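Sorting the clean washing on the bed

I've given up folding at the table. There's never room, and half of it ends up on the chairs (where it stays). The bed is the right height for my back and I can't go to sleep until it's cleared, so the job gets done!
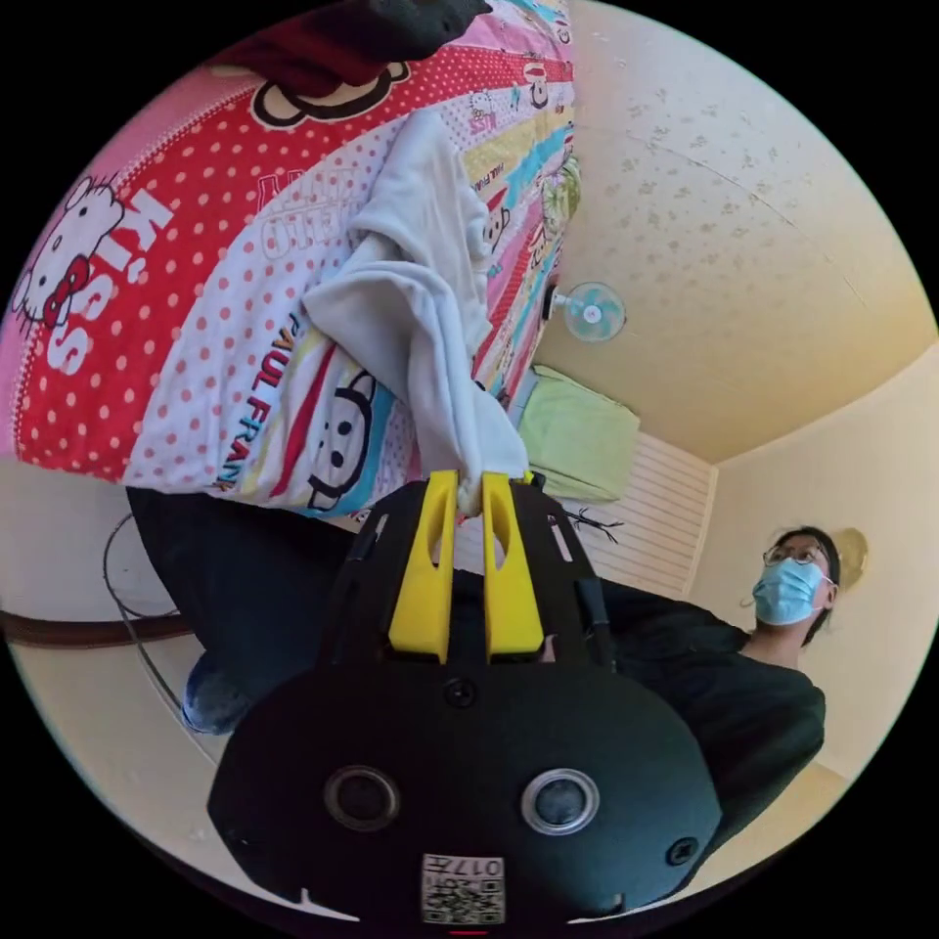
Pale things are where I always start, because they pick up fluff from everything else. If you've got a busy cover on the bed, use it. A crumpled white cloth shows up a treat against red polka dots and cartoon monkeys, and you won't fold it into somebody's jumper by mistake, as I did all through August. Give anything twisted a good shake by two corners before you even think about folding.

Darks go in one heap to the side and I leave them till last. Knut Kramer from Rotness wrote in to say he pairs his socks first, but I'd lose the will to live.

Jumpers and fleeces need laying flat with the sleeves out. Smooth from the middle with your palms, fold the arms in, then bring the bottom up to the neck.

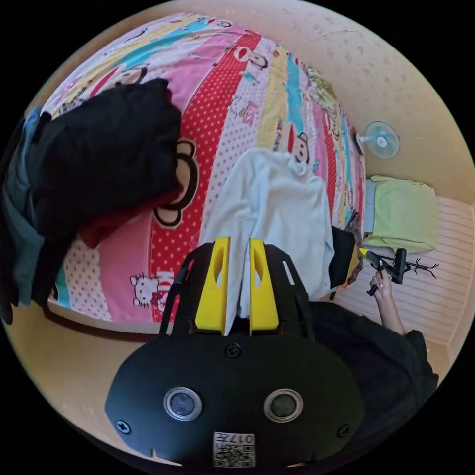

Don't press down hard on the pile afterwards or you'll get creases across the chest. I stack up to six in a drawer, and the thick ones go on the shelf in a Niridwood box, two to a layer. Hangers are no good for knits, they give you those pointy shoulders.

Next time, airing cupboards.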